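Prildale Tabletop Set
Owner's Handbook, Section 9: Clearing and Brushing Down the Table

Thank you for getting this far through the handbook. Most people skip straight to the washing-up section and we can't really blame them, but a few minutes spent here will keep your table top looking much as it did on the day you put it together. White surfaces are lovely to eat at and rather quick to show a crumb, especially under a bright kitchen light, so we suggest getting into the habit of a short brush-down after every snack or meal — even the small ones.

Before you begin

You will need a hand brush with soft bristles, a soft cloth, a bowl of lukewarm water and a drop of ordinary washing-up liquid. Any clean hand brush will do nicely, provided you keep it for the table and have a different one for the floor.

Caution: Do not use scouring pads, wire brushes or cream cleaners on the table top. Fine scratches can't be polished out and they are not covered by the guarantee.

9.1 Clearing the table

1. Close any open packets and boxes first. An open box of crisps knocked over halfway through the job means starting again from the beginning.

2. Tip leftovers and loose crumbs from the plates into the food bin.

3. Pick up plates and bowls by the rim and lift them straight up. Please don't slide them, as there may be salt or sugar underneath.

4. If you are only tidying between courses, you may leave the plates and bowls where they are and brush the gaps between them. Keep the bristles on the table top and away from anything you still mean to eat from.

Note: The deeper bowls are easily nudged with an elbow when you reach across. Move them towards the back of the table if you have children helping.
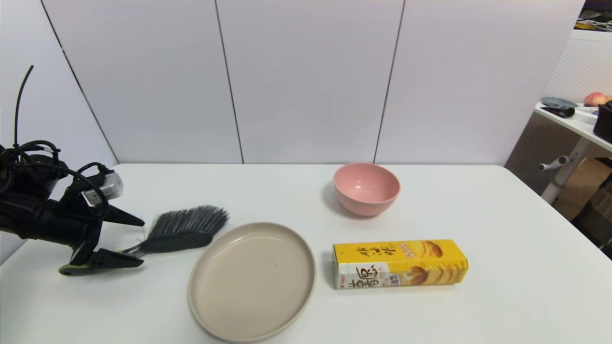 Fig. 9a. Hand brush on the table top, with plate, bowl and a box of potato chips.

9.2 Brushing down

1. Hold the brush low, with the bristles nearly flat to the surface. Pressing hard only bends them and flicks the crumbs on to your jumper.

2. Start at the far edge and work towards yourself in long, slow strokes, lifting the brush at the end of each one.

3. Gather everything into a small heap near the front edge, then sweep it into a dustpan or on to a spare plate.

4. Go over the corners with the tip of the brush. Crumbs do like to collect there, and you'll be surprised how many come out of what looked like a clean table!

5. Wipe the whole surface with the damp cloth, well wrung out, and dry it with a clean tea towel.

Note: For greasy crumbs, brush first and wipe afterwards. Wiping first spreads the grease about and you will be at it twice as long.

Caution: Never leave a damp cloth or a wet brush lying on the table overnight. It can leave a dull mark in the finish.

9.3 Looking after the brush

1. Knock the brush gently against the inside of the bin to loosen anything caught in it.

2. Once a month, swish the bristles in warm soapy water, rinse them, and shake out as much water as you can.

3. Leave the brush to dry on its side or hang it up. Standing it on its bristles will splay them, and they seldom go back.

Replacement brushes can be ordered as part number 395. If you have a question about marks or stains that this section doesn't answer, do write to Renata Chmielewska at our customer desk, quoting handbook 1724 — she is very happy to help, and a short note of what was spilled and how long it sat there will save a good deal of to and fro.

Section 10 deals with tightening the table legs.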